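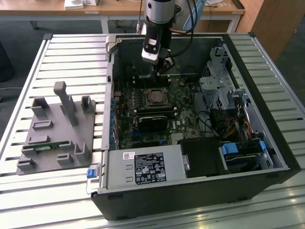
Kettle over the old Dell, Lakville robotics room, Thursday.

Attempt 160. Alfie Cropper had the number written on his wrist.

"Don't breathe on it," Zivia said.

"I'm not breathing."

The arm hung over the green board. Kettle, they called it, after the noise it made in September when the shoulder joint was dry. It didn't make the noise now. It didn't make any noise, and that was worse.

Two weeks to the state meet. Take a part out, set it in the gray plate, touch nothing else. Two hundred points for a clean pull. Lakville had never had a clean pull. Lakville had a box of bent RAM and a letter from the principal about the box.

"Which line did you change?"

"1278."

"Just that?"

"And 254. A little."

She looked at him. He looked at the processor, silver in its socket, nowhere near where the gripper was supposed to go. Please, he thought. Not there.

His dad had called at lunch. The job in Flelo came through, they'd be moving in May, wasn't that great. Alfie said great. He hadn't told Zivia. He'd been going to tell her at four, then at four-thirty, then after the next run, and then teh next.

"Ready?" she said.

"Wait."

"What?"

The red and yellow wires. The blue tabs on the drive. He knew this case better than his own bedroom — could've drawn it in the dark. Somebody else would be sitting on this stool in the fall, some freshman, calling the arm something else.

"If it works," he said, "do we stop?"

"If it works we do it again. Obviously."

"Okay."

"Alfie. What is it?"

He put his finger on the key. "After this one," he said, "I have to tell you something," and pressed it, and Kettle started down.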